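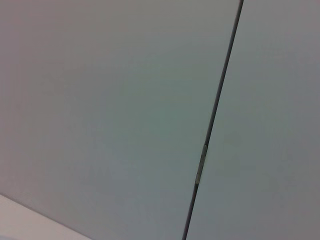 Search the archive Search Advanced

Re: [fitters-home] gap between cupboard doors

Sunday, February 20, 2022

> The gap is the last thing you should touch. Set the height of both
> doors first, then the depth, so that the faces are level with each
> other. Only then look at the gap. Most people start with the gap and
> go in circles for an evening. Which make are your hinges, and did you
> change them or are they the old ones?

Thank you for this answer. I have to admit that I am one of the people who went in circles, and it was more than one evening.

The doors are from the Stondar range, plain pale grey, without handles. I bought them in January and hung them on the old cabinets in our hallway. The hinges are new, from Hirkau, because the old cups had a different diameter and I did not want to fill the holes. There are 14 doors in total, but only one pair makes trouble.

After your message I did it in your order. The height was already good. For the depth I put a steel ruler flat over both doors and turned the back screw until it did not rock any more. Now the two faces are flush, as far as I can feel with a finger. The gap between them is dark and quite even from top to bottom, and I aimed for 3 mm. My wife would like 2 mm, as in the Stondar brochure, but I am afraid that the edges will rub in summer when the air is damp.

What I still do not understand is the small metal piece that can be seen in the gap. It is a pale, silvery thing, short and narrow, and on such matt grey doors the eye goes directly to it. Is it normal that it shows, or have I mounted something too far forward? On the other pairs I do not see it. I have looked at the Hirkau sheet, but it has drawings only for a single door.

I have thought of two solutions:

– to close the gap to 2 mm and hope that the piece disappears in the shadow
– to paint the piece dark grey, if the paint will hold on it

The second I would do only if somebody here has tried it. At Fluturico they sell a small bottle of metal paint, but the label does not say if it is suitable for moving parts.

One more question, for later. Does anybody on the list use the Munshi soft closers with doors of this weight? I would fit them after the gap is finished, not before.

With kind regards and thanks for your patience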